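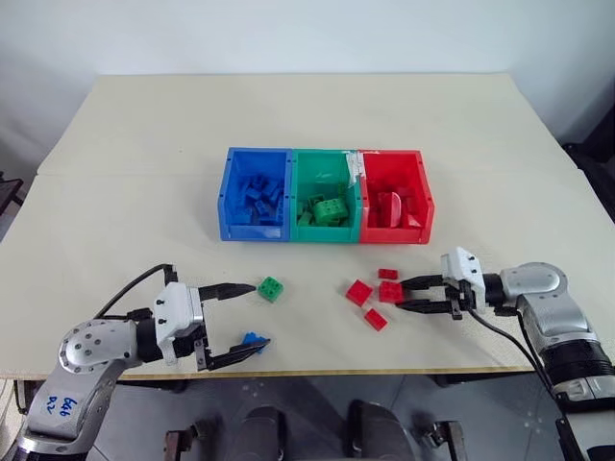 Sorting cell at Tuleck, head camera view. Left arm holding a blue block; bins in order blue, green, red.

Vutedstead block-sorting cell: setup and upkeep notes

Status: in use
Site: Tuleck
Software: Estum 4
Last revised: November

Scope

These notes cover the two-arm cell used for the colour sorting recordings. They deal with the table, the bins, the grippers and the checks made before a session. For the file layout of the recordings see the Cuervo data card, kept in the same folder.

The release holds 774 episodes. An episode starts with loose blocks on the table and ends when the operator closes it, with or without every block in its bin. Unfinished episodes are kept and carry the flag "partial".

Table and bins

The table top is two pale panels. Check the seam with a straight edge after the table has been moved. A step at the seam catches the lower finger when the arm slides in low, and it has cost us one set of fingertips already. Pack the feet on the lower side until the step is gone.

The three bins stand side by side at the back, open fronts towards the robot. The order from left to right is blue, green, red and must not change within a release. The green and red bins are taped together along the top rim. Replace the tape when it no longer grips, and press it flat on both rims. If a bin gets knocked, push the row back to the pencil marks and start a new episode.

Leave blocks in the bins between episodes. The policy is trained on filled bins and does poorly on bare ones. Take blocks out when the pile gets near the front lip.

Grippers

Both arms carry a white parallel gripper with black fingers. Before the first episode of the day:

1. Close each gripper on nothing and read the gap in Estum. Rezero if the two fingers do not meet.
2. Try each finger by hand for play. Tighten the mounting screws in a cross pattern.
3. Wipe the finger pads with a dry cloth. No solvent.
4. Run both wrists through their full range at low speed and watch the cables. The loop must stay slack at the end stops and must not drop below the fingers.

Change the pads every 20 hours of running. Flat blocks slip first when the pads are worn, usually well before the standard 2x2 blocks do.

The left arm is marked 646 D2 in blue pen on the casing. Use that mark in the fault log - the software swaps left and right if the controllers are powered up in the wrong order.

Known faults

Left gripper stops short of closed. Usually a connector not fully seated at the back of the gripper. Power down, reseat, rezero.

Block dropped at the bin lip. The approach height is set too low. Raise it by 4 mm and repeat the test pick.

Head camera drifts after a restart. Run the camera check again, then compare against the reference still. Episodes in batch 13 were recorded before this was spotted and are marked "camera unverified".

Arms halt with both in the middle of the table. The shared zone limit has tripped. Back the right arm out first, then the left, and clear the limit in Estum.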